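Skaver G4 parallel gripper, white shell

In stock, ships from our bench in 2 to 3 days. Sold by Groden. Fits most light arms with the standard 50 mm bolt circle, adapter plate in the box. Read the notes before you order, please. Saves us both a return.

What's in the box
Gripper, adapter plate, 4 flange screws, one spare pair of finger pads (soft), cable with the locking connector. No power supply. No arm, people do ask.

Quick specs
Flange: 50 mm bolt circle
Supply: 24 V
Control: Modbus or plain digital open/close
Fingers: parallel, pads swap with one hex screw each
Shell: white plastic, rounded, wipes clean
Force: adjustable in software, three presets plus a slider
Feedback: position and motor current. No touch sensing in the pads.

Why we switched to this one

We used to sell the Dalura two-finger as our default. Still do, see the bottom. Good gripper, strong, cheap pads. But the square body gets in the way in tight spots and half our support mail was people hitting the side of a bin with it. The Skaver has no corners to speak of. You come in over the edge of a bowl or a tray at an angle and there is simply less body to catch on things. Also quieter. Dalura has a whine when it holds, Skaver only a click at the start.

Downside, the Skaver is slower to close. If you're doing pick and place on hard parts all day, get the Dalura and stop reading.

How we tested

Kitchen counter, real stuff, no foam cubes. Ataberk Tatlı set up the runs and did the controller side, I mostly moved things back to where they started. Same arm for both grippers, same controller, same speed cap. 288 picks total, split even between the two. Apples, wrapped blocks, paper bowls off a stack, cups.

Apples are easy. Round, firm, both grippers fine on any preset. Only trouble is a pile, where you take the top one and the rest shift and the camera has to look again. That's a vision problem, not something a gripper fixes.

Paper bowls are awful. Taking one off a stack you get two. Or you get one and it's creased. Neither gripper is good at it with stock pads. Use a suction cup.

Wrapped blocks are where the difference shows up. Flat faces so they sit nicely between the pads, but the wrapper creases and slips a little, and too much force leaves a dent you can see. Dalura on its lowest setting still marked them. Skaver on preset 1 mostly didnt. Long block held at an angle is the pose we kept coming back to, it tells you fast if the pads are going to let it rotate.

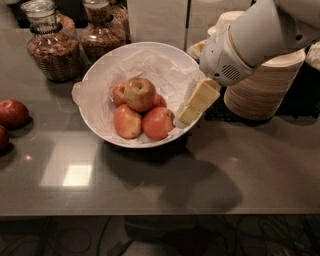 Tharun Marar disagrees with us on the preset, by the way, and wrote in to say so: preset 1 is too loose for anything you intend to tilt, he runs preset 2 with the soft pads and puts a slow ramp on the last bit of closing, and he thinks our dents came from closing speed and not from the holding force at all. He'd also like us to stop recommending the stock pads for food wrappers, full stop.

Fair. We tried the ramp afterwards on a handful of picks and it did look better. Not enough runs to change the numbers on this page. If you want to start where he starts, set preset 2, ramp on, closing speed at the lowest third of the slider. The ramp option is under Motion, not under Force, which took us a while to find.

Camera notes

No camera mount on the gripper itself. We've used a camera above the counter looking down and one up on the wrist. Overhead is simpler, but the arm throws a big shadow over the work when it reaches in, and a shiny countertop gives you the ceiling light back as a bright patch. Both of those confused our segmentation more than the objects did. Matte mat under the work area, or move the light. White bowl with white paper in it is also hard going if your gripper is white too, we had depth drop out along the rim. Wrist camera has none of the shadow trouble but you lose the view just before contact.

Controllers

Works with the Venkataraman controller out of the box, driver is in their menu under grippers, choose G4 and not G4L. Other controllers, use Modbus, the register table is in the PDF. Digital open/close works with anything but you lose the presets and get whatever force was saved last. Check that before you put something soft in it!

Known issues

Connector goes in upside down if you push hard. Don't push hard.
Firmware before 1.3 forgets the slider after power off. We update every unit before shipping, but if you bought yours elsewhere check it.
Soft pads go shiny with grease and start slipping. Warm water and dish soap, dry them fully, refit.
Not rated for direct food contact. Wrapped items only, unless you sort out your own pads and paperwork.

Returns and spares

Returns within 30 days if the shell isn't scratched up. Soft pads sold in packs of 4. Hard pads back in stock later in October. Bench loaners available for about a week at a time, deposit needed, write first and tell us what arm you have and what your going to pick up with it.

See also: Dalura two-finger, Dalura hard pads, Skaver G4L long stroke, adapter plates

Page updated October 3, 2026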